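Search this notebook
Search Clear

Tuesday, December 6, 2022

Back on the dismissal letters job for Zira. Slept badly, coffee is helping.

Picked up where Nicanor left off with the tagging. The idea is still the same: take the tribunal decisions we pulled, mark up who knew what before somebody got fired, and see whether the written reason matches the reason that comes out under questioning. We have 1271 decisions in the folder now. I did 57 today, which is a personal best and my eyes feel like it.

The big headache is "knowledge." Our tag sheet has one box for it, and one box is hopeless! Take number 3105 in the index (the warehouse supervisor one). The employee complains to her shift lead about overtime records, the shift lead tells HR in a phone call, HR drafts the letter, and then a regional director who has never met her signs it. So who knew? I tagged it "indirect" the first time, then went back after lunch and changed it to "unclear," and then changed it back. If I can't agree with myself I don't see how two taggers are going to agree with each other.

What I tried instead — split the box in two. First box: did the signer know about the complaint. Second box: did anyone who fed the signer information know. Ran it over 17 of the old ones that Hryhorii and I had fought over in February and we only fought over the overtime pair this time. Very happy with that. He still thinks the "fed information" box will get ticked for practically everybody, and he may be right, big employers being what they are.

Side note for whoever does the import: Mykhailiuk exports put the hearing date where the judgment date ought to be. I fixed mine by hand. Please don't run the deadline check on the raw file, it flags half of them as filed late and they weren't.

Also need to decide what to do with settled cases. No finding, so nothing to tag, but the pleadings are often the best part (a whole email chain in one of them!). Parking those in a separate folder called "settled, read later" and we all know how that goes.

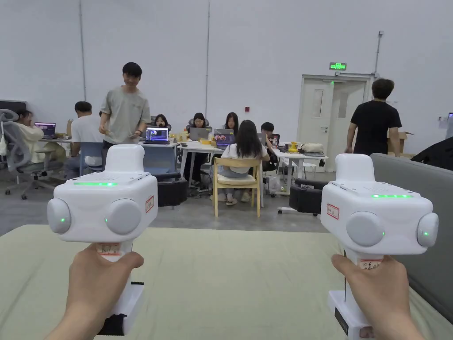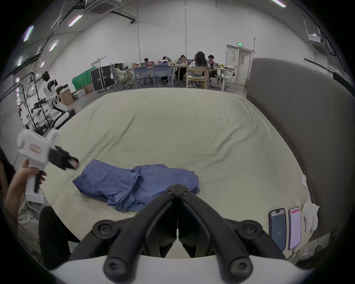
Yevdokiia wrote back on the two boxes: she likes the split but wants a third choice, "not argued," for decisions where neither side raised it, so that a blank always means the tagger skipped it. She'd also like the date of the complaint in its own column before anyone tags another batch. Fine by me, I'll add both tomorrow morning and redo today's lot.

Recent entries
Tag sheet, second try
Grievance or disclosure? Notes from the call with Yaroslav
Firkex scans: which pages are missing
What counts as a reason in a termination letter

This site uses cookies to keep you signed in. Accept / Manage settings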